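Lovgate road trial: second progress report to Mokoena
Prepared by Howard Crabtree, 9/23/18

Money first. We are inside budget, mostly because the second vehicle was never ordered. I'd keep it that way for now.

The Jimitz draft code on self-driving delivery vehicles has 17 rules. We have worked through all of them and I can say with confidence that two would make a difference on an ordinary street. The rest ask for paperwork. Rule 4 wants a "suitable road surface" and never says what is suitable. Brerkmont read it as any paved road. Our safety driver read it as no open cracks, which would rule out most of the route.

Brerkmont also claims 90 per cent of the code is already met. I asked how that was worked out and was sent the same slide I had in May. Until there are test logs behind it, please don't repeat the figure to your board.

What I'd like from you before the next payment:
Agreement that a person stays at the controls on all public roads.
A written limit on surface damage, with someone named to check it.
Every takeover by the driver reported, including the dull ones.

The kerbs and the overhanging hedges need a rule as well, and the draft has none. Long concrete streets with patched cracks are the usual thing for this work, and a code that only suits fresh tarmac is of little use to us.

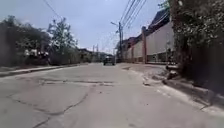
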